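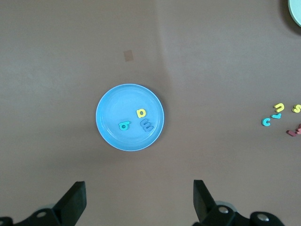 Quiénes somos

¡Hola! Si has llegado hasta esta página es porque quieres saber quién hay detrás de Dirow, o porque le has dado sin querer al botón del menú (me pasa a mí todas las semanas en mi propia web). En cualquiera de los dos casos, pasa y ponte cómoda, o cómodo, que te lo cuento.

Dirow es una escuela pequeña de español para adultos. La llevo yo, con un equipo que va y viene según el trimestre, y damos clase en el primer piso de la calle Sellthorpe, número 42, encima de la papelería. El timbre que pone Wisow también es el nuestro: era el nombre de la academia de mecanografía que hubo antes y le cogí cariño a la plaquita, así que ahí sigue. Si llamas a ese, te abrimos igual.

Empecé dando clases en la mesa de mi cocina, con dos alumnas que trabajaban en el mismo hospital y que nunca conseguían salir a la misma hora. Hablábamos de recetas, de contratos de alquiler, de cómo pedir cita en el centro de salud sin que te cuelguen. Yo venía de años de enseñar en institutos, con mis fichas de verbos irregulares muy ordenaditas, y aquellas dos me desmontaron el temario en una tarde. Querían entender los mensajes de voz de la casera. Pues nos pusimos con los mensajes de voz de la casera, y de ahí salió medio curso de comprensión oral que todavía usamos (con otra casera, claro).

Ahora tenemos grupos de mañana y de tarde, desde gente que acaba de aterrizar y no sabe decir «buenos días» hasta personas que llevan media vida aquí y quieren escribir por fin sin miedo a las tildes. También hay un grupo de alfabetización, que es mi debilidad, lo confieso. Aprender a leer de mayor, y encima en una lengua que no es la de tu casa, me parece de las cosas más valientes que se pueden hacer. En ese grupo vamos despacio, letra a letra, y con mucho material para tocar y mover de sitio. 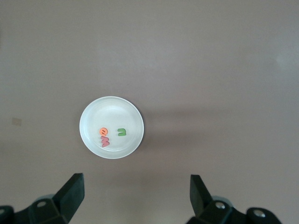 Letras de goma espuma en un platito blanco.

¿Cómo son las clases? Ruidosas, casi siempre. Se habla desde el primer día, aunque sea con cuatro palabras y muchas manos. Corregimos, sí, pero no cada vez que alguien abre la boca, que así no hay quien termine una frase. La gramática la vemos cuando hace falta y la explico con dibujos malísimos en la pizarra; mi famoso gato del subjuntivo parece una patata con bigotes, y aun así hay antiguos alumnos que me lo mencionan cuando me los cruzo en el mercado. Los deberes son voluntarios. Los que me prometes hacer, esos ya no tanto.

Cada curso dura 42 horas y cuesta 192 euros, con los materiales incluidos. Se puede pagar en 2 veces sin recargo, y si tu situación es complicada escríbeme antes de descartarlo, por favor, que para eso guardamos plazas con beca en todos los grupos. La prueba de nivel es gratis y consiste básicamente en charlar un rato conmigo. No hay que prepararla. Quien está empezando a leer tampoco tiene que rellenar ningún formulario: viene, nos conocemos y lo apuntamos juntos.

Otra cosa de la que presumo mucho es la biblioteca. Son 200 libros, casi todos donados, en la estantería del pasillo, y se prestan sin carné ni fecha de devolución. Hay novelas, tebeos, un estante entero de cocina y una enciclopedia de setas que está siempre fuera. La sala del fondo se llama Karunaratne, por el apellido de la familia que nos regaló las primeras cajas, y es la que tiene mejor luz y peor calefacción (tráete una chaqueta, en serio).

En diciembre hacemos la merienda de fin de trimestre. Cada cual trae algo de comer y lo presenta en español delante de los demás, con sus ingredientes y todo, y siempre hay alguien que se emociona contando cómo lo preparaba su abuela. El año pasado nos quedamos sin vasos y sin sillas. ¡Este año prometo más de las dos cosas!

Si te apetece conocernos, la puerta está abierta por las tardes, y casi siempre hay café. Se sube por la escalera de la izquierda; hay ascensor, entrando por el patio, y si lo necesitas avísame para que te deje la verja abierta. Para preguntas sobre horarios y plazas libres, lo más rápido es el formulario de contacto. Contesto yo, normalmente por la noche y con alguna errata.

Página actualizada el 16 mar 2024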